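Hilo: dos brazos, un montón de gorras y un taller compartido que ya no me guarda sitio en la nevera

1/ Llevo desde julio montando una celda con dos brazos en el taller. Se llama Cadix, porque en algún momento me pareció buena idea ponerle nombre a un armazón de aluminio.

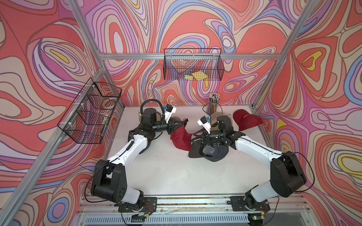

Cadix con las gorras. La roja, en la pinza izquierda; la negra, todavía en la mesa.

2/ El papel de las paredes. Sí. Empezó siendo un fondo liso gris y ahora parece la portada de un disco que tu tío no presta. Lo elegí yo, con plena conciencia y a las once de la noche.

3/ La idea era darles a las cámaras de las muñecas un fondo con mucho lío, a ver si el modelo aprendía a mirar la gorra y dejaba en paz la pared. De momento el que mira la pared soy yo.

4/ Perfil de aluminio plateado, travesaño atrás un poco por encima de la mesa, y los dos brazos atornillados al raíl de delante. El primer raíl lo corté 50 mm corto. Vive debajo del banco y lo uso de regla.

5/ Las cestas de rejilla negra son lo mejor de todo el proyecto y lo único que no lleva software. Una en la pared del fondo, otra en la izquierda con clips blancos. La izquierda está torcida. Le he cogido cariño.

6/ Tarea actual: coger una gorra, darle la vuelta si hace falta, dejarla con la visera hacia delante. Un crío de tres años lo hace mientras piensa en otra cosa. Yo llevo 1.441 intentos grabados.

7/ El problema de una gorra es que no tiene forma. Tiene una opinión sobre su forma, y la cambia en cuanto la agarras. La visera se dobla por debajo y el control, que esperaba un objeto decente, se queda pensando.

8/ Con las dos pinzas juntas en el centro, el margen es ridículo. Rizk (mi planificador, por llamarlo de alguna manera) frena los dos brazos cuando las muñecas se acercan a menos de 55 mm. Antes no frenaba. Sonaba a cubertería.

9/ Los cables: el fino va por los eslabones blancos y el gordo hace un arco por encima de la muñeca izquierda. Todo el que pasa me dice que se va a enganchar. Tienen razón y no pienso tocarlo hasta que se enganche.

10/ Los hilos rojos y blancos del raíl van pegados con cinta. «Provisional», ponía en mis notas de julio.

11/ Las placas están a la vista, delante, sin caja. Diseñé una caja. La imprimí. No cabía el conector. Diseñé otra. Ahora tengo dos cajas muy bonitas para tornillos.

12/ El vaso con los lápices sigue al fondo como obstáculo, con las puntas para arriba. Regla de la casa: si un brazo lo tira, el episodio no cuenta y los recojo yo.

13/ Me preguntáis por el presupuesto. Me puse un tope de 600 euros para estructura, papel y cestas, brazos aparte. Lo de «brazos aparte» hace muchísimo trabajo en esa frase.

14/ Próximo: subir los archivos del armazón a Prornton, con el raíl en su medida buena, y probar con un gorro de lana. Si alguien tiene una pinza que no resbale con la tela y no la muerda, que me escriba. Pago en cajas para tornillos.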